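Faulkner Kitchens Opens Its Doors to Home Cooks With a New Season of Hands-On Evenings

6 August 2020

If you have ever stood at the sink after a big family supper and wished the kitchen had been laid out by somebody who does the dishes, the people at Faulkner Kitchens would very much like to meet you.

The company is opening its showroom kitchen for a new season of small evening sessions, where guests cook a simple meal, sit down to it together, and then (yes, really!) clear up afterward. The kitchen is a full working room with a white countertop, a proper sink and plenty of space to set things down, and guests are welcome to open every drawer and ask every question that comes to mind.

"People come in wanting to talk about ovens, and we're always happy to talk about ovens," said Lurdes Amaral, who runs the showroom. "But once the sleeves are rolled up, the conversation goes straight to where the serving dishes live and how far you have to carry them. That's the talk I look forward to all week."

The first season, which wrapped up in February, welcomed 199 guests, and a good many of them wrote afterward with their own suggestions. Several asked for more time on oval dishes and platters, which never seem to fit the cupboard they were meant for.

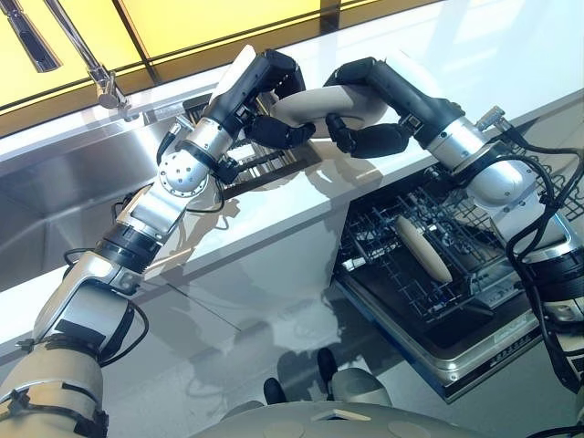
Those letters shaped the new program. Each evening now sets aside a good half hour for washing, drying and putting away, led by designer Henrique Seixas, who has strong and cheerful opinions about shelf heights and will gladly sketch your cupboards on the back of a recipe card.

Groups are kept to 10 guests, and each session lasts about 2 hours. There is no charge, but places must be reserved ahead of time through the showroom. Aprons and recipe cards are provided, and leftovers go home with whoever asks first.

Press contact: Laurinda Sampaio, Faulkner Kitchens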